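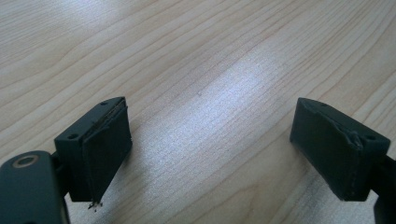
Vevemine is a software package for estimating the opening width of a parallel gripper from the images of a camera mounted on the same tool. It is used mainly with hand-held grippers, which carry no motor and therefore report no joint position, and in which the width must be recovered from the picture alone. The package was written by Declan Pryor at Harnitz and is maintained as part of the Cornance toolchain, where it runs between image decoding and trajectory export.

Background

A hand-held gripper is closed by the operator's fingers. For a recording to be of use in training a control policy, each image must be paired with a tool pose and a width. The pose is normally supplied by a separate tracking stage. Early versions of Cornance took the width from printed markers fixed to the fingers, a method that failed whenever a marker was covered by the grasped object or washed out by glare. Vevemine was begun as a replacement that needed no markers.

Method

The estimator works in 2 stages. The first finds the inner edge of each gripping pad. Since the camera is fixed to the tool, each finger can appear only along a known path in the image, and the search is limited to a narrow band on either side of that path. Edges are scored by contrast and by agreement with a stored outline of the finger block, including the screw holes on its top face where these are present.

The second stage converts the distance between the two edges to millimetres by means of a calibration table. The table is built from a single slow sweep of the fingers from closed to fully open, and holds 76 entries. Values between entries are found by linear interpolation. A separate table is kept for each tool, as small differences in assembly shift the result.

The left and right fingers are fitted independently. If the two fits disagree with the symmetry of the linkage by more than a set tolerance, the sample is marked as doubtful and the width is filled in from its neighbours. Gaps longer than the filter window are left empty — the exporter then splits the recording at that point.

Sources of error

Reflected light on a bare tabletop is the most common cause of a poor fit. A bright patch between dark fingers usually helps the edge search, but wood grain running close to the line of a pad may be taken for the pad itself when the glare is uneven. Release 560 added a check on edge direction, which rejects most such matches.

Wear is a slower problem. A pad that lifts or tears along one side no longer presents a straight edge, and frayed material at the tip can move the detected corner outwards. Vevemine fits a line to the middle part of the edge only and ignores both ends. The residual of this fit is written to the log, and a steady rise over many recordings is treated as a sign that the pad should be replaced and the tool calibrated again.

Soft objects give a further error. The software measures the space between the pads, so a sponge or folded cloth is reported at its compressed width.

Implementation

The core is a C++ library with Python bindings. It has no learned components, and its results for a given input and table are repeatable. Settings are read from one text file per tool, which holds the search bands, the tolerance and the path to the calibration table. A viewer named Leite draws the fitted edges over the recording and allows single samples to be corrected by hand. Corrections are stored apart from the automatic values.

The regression set consists of 708 short recordings with widths measured by a linear encoder. The current release is dated 12 Sep 2026. It replaced the older binary table format with plain text; tables in the old format must be converted before use.

See also

Camera calibration
Edge detection
Parallel gripper
Visual servoing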